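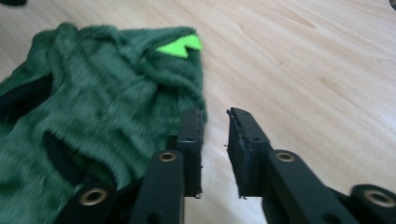
水門を抜けて、湖の奥へ
シュティンデルの渡し船と旧水路の町を歩く

シュティンデル(Stindell)の船着き場は、駅の裏側にある。改札を出て正面の広場に行ってしまうと遠回りになるので、ホームの端の地下道をくぐり、自転車置き場の脇を抜けたほうが早い。案内板は広場側にしか立っておらず、初めての人はたいてい広場に出る。筆者もそうだった。

船着き場といっても、板張りの桟橋と切符売り場の小屋があるだけだ。対岸のトゥンデント(Tundent)までを結ぶ渡し船は、夏のあいだは観光客でいっぱいになるが、10月に入ると席に余裕ができる。取材で訪れたのは2023年10月13日で、朝の便に乗ったのは、買い物かごを提げた地元の人が数人と、大きなリュックを背負った二人連れ、それに筆者だった。

船は小さい。屋根のある客室が前にあり、後ろの甲板には自転車を立てかける柵がついている。エンジンがかかると足元が細かく震え、岸を離れてしばらくすると、その震えにも慣れる。

舵を握っていたのはヴァルトラウト・フックス(Waltraud Fuchs)さん。父親も同じ航路の船長で、子どものころは放課後を操舵室で過ごしたという。

「学校の宿題はほとんど船でやりました。字が汚いのは揺れのせいだと先生に言ったけれど、この湖はそんなに揺れないんです」

航路はまっすぐ対岸に向かわず、いったん北に寄る。湖の中ほどに浅瀬があり、水位の低い秋には船底をこするおそれがあるためだ。浅瀬の位置は黄色い浮標で示されている。フックスさんによると、浮標の場所は毎年春に測り直しているが、秋の大雨のあとには砂の形が変わることもあり、そういう日は速度を落とす。乗客から見れば、いつもより少し到着が遅い日ということになる。

客室の窓は上半分が開く。窓際に座るなら進行方向の左側がよい。出発してすぐに古い製材所の煙突が見え、浅瀬を回り込むと、山の斜面に貼りついたような果樹園が現れる。右側の席からは、帰りの便で同じ景色が見られる。

渡し船には車を載せられない。車で来た人は駅の南の駐車場に置いていくことになる。これを不便だという声は昔からあり、湖の南を回る道路が改修されたときには、船はもう要らないのではないかという話も出た。それでも残ったのは、道路が冬に凍るからだ。南岸の道には日の当たらない区間が長く続き、雪の季節には通行止めになる日がある。そうなると、トゥンデントの人々が町に出る手段は船だけになる。

「夏のお客さんは景色のために乗ります。冬のお客さんは歯医者に行くために乗ります。船のほうは同じことをしているだけです」とフックスさんは話す。

旧水路の入り口

トゥンデントの桟橋を降りると、すぐ左手に水門がある。石積みの壁の間に、鉄の扉が一対。湖の水を村の裏手へ引いていた旧水路の入り口で、かつては製材所や粉ひき場の水車を回し、のちには織物の工場にも水を送った。工場が閉じてからは使われず、一時は草に埋もれていたが、いまは水路沿いに散策路が通っている。

散策路の長さは4キロ。ほとんど平らで、途中に小さな坂がひとつあるだけだ。舗装はされていないが土は固く、普通の運動靴で歩ける。雨の翌日には、林の中の区間がぬかるむ。ベビーカーは水門から最初の橋までなら問題なく、その先は木の根が張り出していて押しにくい。

この道を案内してくれるのが、スマイヤ・スルタナ(Sumaiya Sultana)さんである。もとは土木の技師で、水路の護岸を調べる仕事でトゥンデントに来た。調査が終わったあとも村に残り、週末と予約のある日に歩く会を開いている。一回の参加者は最大12人。それより多いと、後ろの人に声が届かない。

スルタナさんの案内は水門の前から始まる。まず扉の下のほうを見るように言われる。石の壁に、横に走る線が何本も刻まれている。昔の水番が水位を測るためにつけたもので、線ごとに、水車を止める高さ、粉ひき場に知らせに行く高さ、というように意味が決まっていた。

「数字が書いていないでしょう。水番には字の読めない人もいたので、線の形で見分けていました。端が曲がっているのが、水車を止める印です」

線は風化してかなり薄い。曇りの日や夕方のほうが見やすいかと思ったが、逆で、朝の斜めの光が当たる時間がいちばんはっきりする。朝の便で渡ることを勧めるのは、そのためでもある。

水門を離れると、道は民家の裏を通る。庭先の洗濯物や薪の山のすぐ横を歩くので、初めは人の敷地に入り込んだような気がする。実際、ところどころは私有地で、持ち主が通行を認めている。畑に入らないこと、犬をつなぐこと、柵の戸を閉めること。入り口の札に書かれている決まりは、どれも当たり前のことばかりだが、柵の戸だけは毎年のように閉め忘れがあり、そのたびに羊が墓地まで出ていくそうだ。

最初の橋のたもとには、石の台が並んでいる。洗い場の跡である。水路の水は山の沢より温かく、冬でも手がかじかみにくいというので、村の人は沢より水路で洗濯をした。織物工場が動いていた時代には、染料が流れる曜日と流れない曜日があり、洗濯の日はそれに合わせて決まった。スルタナさんは、いまでも月曜に洗濯をしない年配の人を知っているという。理由を尋ねると、本人も母親がそうしていたからとしか言わなかったそうだ。

橋を渡ると林に入る。ブナが多く、10月半ばには葉が黄色くなりかけていた。水路の幅はここで狭くなり、流れが速くなる。わざと狭くしてあるのだとスルタナさんは説明した。流れが遅いと砂がたまる。砂をかき出すのは重労働だから、勾配の緩い区間では幅を絞って水の勢いを保った。図面は残っておらず、設計した人の名前もわからない。

「計算で出すと、ちょうどいい幅なんです。当時の人がどうやって決めたのか、私には説明できません。たぶん、掘っては直し、掘っては直ししたのでしょう。壁の裏に古い壁が残っている場所がありますから」

その場所は林の中ほどにある。護岸が崩れて、内側にもう一列の石積みがのぞいている。修理の予定はあるが、どちらの壁を残すかで意見が分かれていて、しばらくはこのままだという。仮の柵の手前から見ることになる。

水車小屋で聞いた話

林を出たところに、水車小屋が一軒残っている。かつて水路沿いには6軒の小屋があった。残った小屋は粉ひき場で、水車そのものは戦後に取り払われたが、石臼と木の歯車は中にある。いまは「ムゼオ」(Museo)という名の小さな展示室になっていて、鍵は隣の家で借りる。

鍵の番をしているのはイレーシャ・ジャヤワルデナ(Iresha Jayawardena)さんだ。台所の窓に札がかかっていれば在宅で、呼び鈴を鳴らすと出てきてくれる。札がないときは買い物か畑で、少し待つか、先に滝まで行って帰りに寄るのがよい。料金は決まっておらず、入り口の缶に気持ちを入れる。

展示室の名前について尋ねると、ジャヤワルデナさんは少し困った顔をした。前の持ち主が犬につけていた名前だという。小屋の戸に犬の名札を打ちつけてあったのを、よその人が博物館の看板だと思って入ってくるようになった。本当の展示室になったのはそのあとで、名札はいまも戸についている。

中は薄暗い。目が慣れるまで入り口で少し立っていたほうがいい。床板の下を水が通っていて、ずっと音がする。石臼は大人の胸の高さほどの台に据えられており、上から麦を落とす漏斗がかぶさっている。歯車の歯は一本ずつ差し込んであり、欠けたら抜いて替える。歯だけはほかの部分より柔らかい木でできている。無理な力がかかったときに、臼や軸ではなく歯が先に折れるようにするためだ。替えの歯は壁の箱にまとめて入れてあり、手に取ってもよい。

壁には帳面の写しが貼ってある。粉ひきの代金は現金でなく、ひいた粉の一部で払うことが多かった。誰の家が何袋持ち込み、何杯を置いていったかが細かい字で並び、ときどき余白に天気や家畜のことが書いてある。ジャヤワルデナさんのお気に入りは、ある冬の日の書き込みで、水が凍って臼が動かないので一日じゅう客と札遊びをした、という内容だった。勝ち負けの記録はない。

「訪ねてくる人の中には、帳面に自分の家の名字を見つける人がいます。そうすると長くなります。お茶を出すこともあります」

粉は現在ひいていない。土産に粉を買いたいという人は多いが、売っているのは絵はがきと、ジャヤワルデナさんの庭でとれたクルミだけである。クルミは殻つきで、紙袋に入っている。年によって量が違い、取材の日にはまだ乾かしている途中で、並んでいなかった。

小屋から先、水路は畑の縁をたどって滝に向かう。滝という名がついているが、水路の余り水を谷に落とす段差で、高さはそれほどない。雨のあとは迫力があり、晴れが続くと細い。ベンチがあり、昼食を広げる人が多い場所だ。売店はないので、食べ物は町か、桟橋のそばの店で買っておく。

自転車で回る場合

歩く時間がない人や、滝の先まで行きたい人には自転車がある。桟橋から坂を少し上がったところに、セウワンディ・ラトナヤケ(Sewwandi Rathnayake)さんの修理屋があり、貸し自転車も置いている。店の名前は特に出ていない。軒先に古いタイヤが積んである家がそうだ。

貸し出すのは普通の自転車が中心で、電動のものは2台だけ。電動は朝のうちに出てしまうので、乗りたければ前の日に電話を入れておく。散策路は林の区間だけ自転車を降りて押す決まりになっている。押すのが嫌なら、村の中の舗装路を上がって水車小屋の裏に出る道もある。こちらは坂がきつい。

ラトナヤケさんに、観光客がよくやる失敗を聞いてみた。

「空気圧です。自分で足していく人がいて、入れすぎるんですね。砂利道では少し抜いたほうが楽です。出るときにこちらで合わせてありますから、触らないでもらえれば大丈夫です」

もうひとつは帰りの時間で、滝から先の道は下りが続く。気持ちよく下っていくと、戻りはそのまま上りになる。最終の船に間に合わなくなって電話をかけてくる人がいるが、迎えの車は出していない。下りの途中に小さな礼拝堂があり、そこを折り返しの目安にするよう勧めている。

店の奥は作業場で、直しかけの自転車が天井からつるしてあった。村の子どもの自転車が多い。トゥンデントには学校がなく、子どもたちは自転車で桟橋まで来て、船でシュティンデルに通う。桟橋の柵に並んでいる小さな自転車は彼らのものだ。夕方の船が着くと、桟橋はにわかににぎやかになり、すぐにまた静かになる。

雨の日も店は開いている。雨具は貸していないが、サドルにかぶせる覆いはくれる。

泊まるなら

日帰りで足りる土地ではあるが、泊まる人もいる。トゥンデントの宿は、湖を見下ろす坂の途中に建つ「マリカル」(Marikar)がほぼ唯一の選択肢になる。織物工場の事務所だった建物で、玄関を入るとすぐに、給料を渡すための窓口が残っている。いまはここが帳場である。

宿を切り盛りしているのはカヴィンダ・ラナシンハ(Kavinda Ranasinghe)さん。料理人として各地の宿で働いたあと、この建物を借りた。改装の際に壁をできるだけ動かさなかったので、部屋の大きさがまちまちになった。帳簿係の部屋だったところは細長く、ベッドを置くと通路が残るだけだが、窓が二面にあって明るい。工場長室だったところは広いかわりに、朝日が入らない。予約のときに希望を言えば、空いている限り聞いてくれる。

夕食は一種類で、前菜、主菜、甘いものの順に出る。魚は湖のものを使うが、漁に出られなかった日は肉になる。その日は風が強く、豆と塩漬け肉の煮込みだった。皿の縁に添えられた青菜の漬物がよく効いていて、おかわりを頼む客が何人もいた。

「魚を楽しみに来たという方には、予約の電話で先に言っておきます。漁師は天気の悪い日に出ませんし、私も出てくれとは言いません」

食堂の壁には、工場で織っていた布の見本が額に入れてかけてある。作業着用の厚い綾織りが主で、色は紺と灰色がほとんどだ。見本帳は工場が閉じたときに捨てられるはずだったが、事務員の一人が持ち帰って納戸にしまっていた。宿が開いたと聞いて、その娘が届けに来たという。布の横には、注文先の名前と反物の長さを書いた紙片が残っている。

ラナシンハさんは、冬も宿を閉めない。客は少なく、道路が通れない日には湖の点検に来た人や、船を逃した地元の人が泊まる。そういう日の夕食は、食堂の大きな机にまとめて出す。暖房の効く部屋を限って使うほうが薪が減らないからだ。8月の満室の夜より、料理をするにはそのほうが楽しいと言っていた。

坂道なので、大きな荷物がある人は到着の便を知らせておくとよい。桟橋まで手押し車で迎えに来てくれる。車輪つきの旅行かばんは、石畳の目地に車輪がはまって進まない。

季節と天気について

いちばん混むのは8月で、朝の船は早くから列ができる。湖で泳げるのもこの時期だが、トゥンデント側の岸は急に深くなるので、小さな子ども連れはシュティンデル側の浜のほうが安心できる。浜には更衣所があり、日よけの木も多い。

秋は霧が出る。朝、湖面が真っ白になって対岸が見えないことがあり、その場合、船は霧が薄くなるまで待つ。待つ時間は日によって違う。切符売り場の小屋には椅子とストーブがあり、自動販売機はない。駅の売店で飲み物を買ってから来たほうがいい。霧は昼前に晴れることが多く、晴れたあとの午後はたいてい風がない。写真を撮る人はこの時間を狙って来る。

冬の散策路は、雪が積もっても閉じられないが、除雪もしない。水門から最初の橋までは村の人の足跡で道ができている。その先は雪の具合しだいで、スルタナさんの歩く会も冬は休みになる。水車小屋は寒さを我慢すれば見られる。水路の流れは弱まっても止まらず、床下の音は冬でも聞こえる。

春は水が多い。山の雪解けで沢が増水すると、水門の扉を絞って水路に入る量を減らす。この作業はいまも手回しで、扉の上の歯車に長い柄を差し込んで回す。見学のための日程があるわけではないが、たまたま居合わせれば、離れて見ている分には構わない。回す役は村の家々で順番に受け持っている。

帰りの船では、フックスさんが朝と同じように浅瀬を北に回った。学校帰りの子どもたちと入れ替わりに乗ったので、客室の床には小石や落ち葉が散らばっていた。製材所の煙突のあたりでエンジンの音が低くなり、桟橋で待っていた係の人が綱を受け取った。

旅のメモ

行き方 シュティンデル駅下車。ホーム端の地下道を通り、自転車置き場の脇から船着き場へ。車は駅南の駐車場に置く。渡し船に車は載せられない。

渡し船 年間を通して運航。夏は便が増え、冬は減る。霧や強風のときは遅れることがある。切符は小屋で買うか、小屋が閉まっているときは船内で払う。自転車は後部甲板に載せられるが、混雑時は次の便に回ることがある。

旧水路の散策路 トゥンデントの桟橋脇から滝まで。通行は自由。林の区間は自転車を押して歩く。犬はつなぐこと。柵の戸は通ったあと必ず閉めること。

歩く会 週末と予約のある日に開催。冬は休み。集合は水門前。申し込みは渡し船の切符売り場でも受け付けている。

ムゼオ 鍵は隣の家で借りる。窓の札が在宅の目印。中は暗く、床に段差がある。

貸し自転車 桟橋から坂を上がった修理屋。電動は前日までに電話で予約を。返却は最終の船が出る前まで。

マリカル 通年営業。夕食は献立が一種類なので、食べられないものは予約時に伝える。荷物の迎えは到着の便を知らせておくこと。

手洗い 駅、トゥンデントの桟橋、宿の一階にある。散策路の途中にはない。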